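Progress report to the Warraich Fund, period ending May
Project: Lendbridge community food and cooking scheme, Voltmont
Prepared by Edeltraud Kramer, with figures from Fermín Bravo

## Summary

The scheme is running at all the sites named in the application. We have reached the membership target for the first year. Spending is under budget on transport and over budget on cold storage. One part of the work, the evening course at Flotau Road, started late and will finish after the end of the grant period unless we shorten it. We ask for a decision on that in the last section.

## Membership and boxes

The target for the year was 100 member households. We reached it in May. Members pay a weekly amount on a sliding scale and collect a box of vegetables, dry goods and bread from one of 4 collection points.

Most new members heard of the scheme from another member or from the school newsletter. The leaflets we paid for in the autumn brought in very few people, and we do not plan to print more. The money left on that line has been moved to translation, as agreed by email with Tshepo Oosthuizen.

Drop-out has been lower than we allowed for. Households that left mostly moved out of the area. A few said the collection times did not suit shift work. In response the Voltmont library point now stays open until 8 pm on one evening a week. Use of the later slot was slow for the first month and has picked up since.

We said in the last report that we would look at home delivery for members who cannot carry a box. Ulises Quezada costed this with two local drivers. The cheaper of the two quotes would use up the whole of the transport underspend in one quarter. We have instead arranged for neighbours to collect on each other's behalf, using a signed card kept at the collection point. It covers most of the people who asked. It does not help those who have no neighbour in the scheme, and we still have no answer for them.

## Supply

We buy from three growers and one wholesaler. The wet spring delayed salad and early greens, and for several weeks the boxes leaned heavily on stored roots, onions and cabbage. Members noticed. We had more comments about swede than about anything else in the period.

To fill the gap we bought more from the wholesaler than planned, mostly peppers, tomatoes and courgettes. The unit cost was higher, but we could order late and in small amounts, so little was thrown away. The growers expect normal quantities from early summer and we will go back to the original split then.
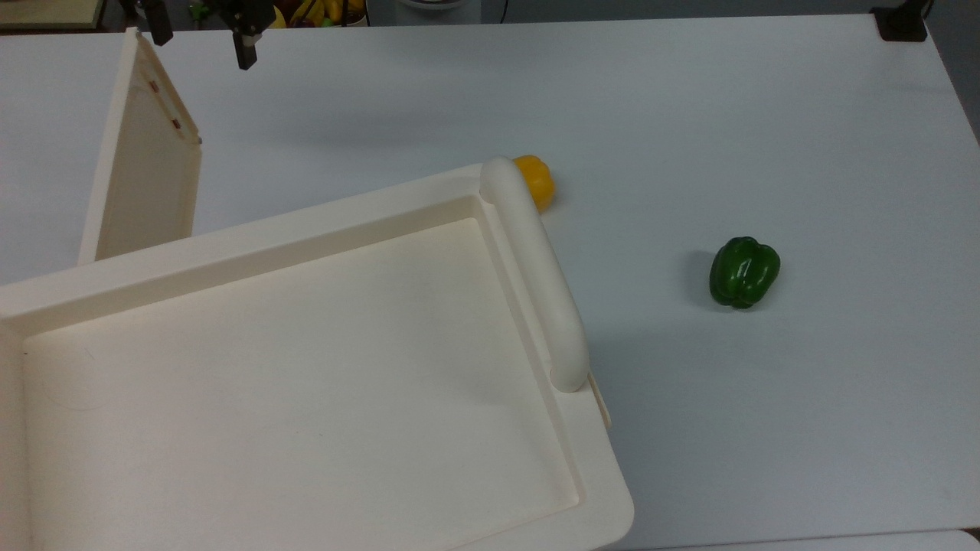 *Two bell peppers and a cream tray on a white table.*

The agreement with the bread supplier ended when the bakery changed hands. The new owner has kept the price but will not deliver before 10 am, which is too late for the school collection point. Bread for that point is now delivered the afternoon before. Some members have said it is less fresh and we agree with them. We are talking to a second bakery.

## Cooking sessions

The application promised 40 sessions over the year. We have held 30. The remaining ones are booked and rooms are confirmed.

Daytime sessions are full or nearly full every time. They are led by Eugénie Besnard, and each one is built on what is in that week's box. The recipes that people report making again at home are the plain ones: soups, lentil dishes, filled flatbreads and tray-baked vegetables. We have dropped the pastry session. It took the full two hours and left no time to eat together at the end.

Evening sessions have been harder to fill. People book and then do not come, particularly in bad weather. We now send a text message at midday, which has helped a little. We also tried asking for a small deposit, and stopped after one month because it put off the people we most wanted to reach.

Recipe cards are now printed in larger type following comments from older members. Quantities are given in cups and spoons as well as grams, as many households do not own scales.

## Cold storage

The second-hand fridge bought at the start of the grant failed in March. The engineer advised against repair. We replaced it with a new unit of the same size, and this accounts for nearly all of the overspend. The new unit has a three-year guarantee and a temperature log that can be read without opening the door. Stock lost in the failure was limited to dairy and some leafy vegetables. Nothing from it went out to members.

We should have put a replacement sum in the original budget. It will be in the next one.

## Staffing

Fermín Bravo has moved from two days a week to three, paid for from our own reserves. The packing lead post was vacant for five weeks. During that time packing was covered by the rest of the team, and the newsletter was not sent. It restarted in May.

All staff now hold a current food hygiene certificate. Two have also done first aid training.

## Matters for decision

1. The Flotau Road evening course. It began late owing to building work on the ground floor. We can either shorten it to end within the grant period or run it in full with an extension and no extra money. We prefer the second. People who signed up were promised the full course.
2. Moving the remaining transport underspend to cold storage. This would cover most of the cost of the new unit, with the rest met from reserves.
3. Whether the Fund wishes to see the member survey in full or only a summary. The full version has many handwritten comments and would take time to type up.

The finance table and the list of session dates are attached separately. Questions on the figures should go to Fermín, and anything on the sessions to Eugénie.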